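The Case Against the Robot in the Shared Workshop

I pay my dues at Kironis, a shared workshop with a good table saw, a bad coffee machine and, for a while now, a robot arm. I am not against the arm. I voted for letting it in. What I have come to doubt is the story we tell about it, which goes like this: industrial arms are getting cheap on the used market, the software is free or close to it, and so a few hobbyists with a spare Sunday can build what a factory builds.

I have spent a lot of spare Sundays on this, so let me say what I think they bought.

The project is called Undus. The goal is modest, and I liked that about it. You tip parts into a metal bin, the arm reaches in, and it takes them out one at a time. Bin picking, in the trade. Anybody who has watched a toddler empty a toy box believes it must be easy. The people who sell software for it are happy to let you believe that.

The cost that gets quoted whenever the arm comes up is the price of the arm. Ours was a bargain, and everyone who walks in hears about it. The number I prefer is 3492, in dollars, which is what we have spent on everything else: cables, fittings, air line, fingers for the gripper, adapters for the fingers, and a second set of adapters after the first set had the wrong bolt pattern. I keep the receipts in a folder. No one has asked to see it.

Then there are the hours. Four of us worked on Undus through September, and by my log we put in 200 hours between us. I would guess that a small part of it went to anything you could call robotics. The rest went to holding things still. A robot that repeats its motion beautifully is no use if the bin has crept across the table since the morning, and bins do creep when something heavy keeps bumping them.

The answer to that was clamps. The same clamps I use to glue up a cabinet door. I find this funny and also a little damning, as we had been promised a system that would see the parts wherever they lay and adjust. Maybe it will someday. For now we clamp the bin and put the parts where the arm has a fair chance at them.

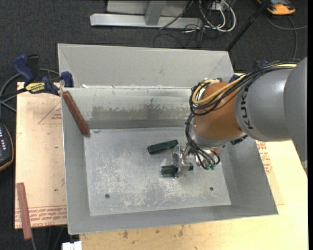 What the demo leaves out

Rumano, the open-source planner we settled on, has a demo that made half the workshop want to join in. Parts fly out of a box and nothing ever slips. I don't say it was faked. I say somebody picked the box, picked the parts, picked the light and picked the run. We have a good run too, and I have caught myself showing it to visitors and keeping quiet about the rest.

The hard cases are dull. A long bar stands up in a corner, and the fingers can't get around it without the wrist meeting the wall. Two blocks lie so close together that going for one means shoving the other. Shiny metal throws the light back and the software decides there is a part where there is only a scratch. A person deals with all of this without noticing. We deal with it one exception at a time, and each fix has a way of breaking the last one.

Friends tell me to look at Chaimongkol, a workshop across the river that got its own arm running in 2 weekends. I went to look. It runs. It also picks one kind of part from one kind of tray, laid out in rows, and a chute with a gate would do the job as well for the price of the plywood.

None of this makes the work worthless. I know more about cable routing than I ever wanted to, and I've learned to distrust any sentence with the word "just" in it. People who had never met outside the wood shop now argue about grip force over lunch. If the workshop wants to call that education – and I think it should – then it can put the money under education and stop telling new members that the thing will be sorting our scrap by spring.

My own proposal is that we keep the arm, publish the folder of receipts next to the video, and count the misses as carefully as we count the picks. I raised it at the last meeting. We moved on to the coffee machine.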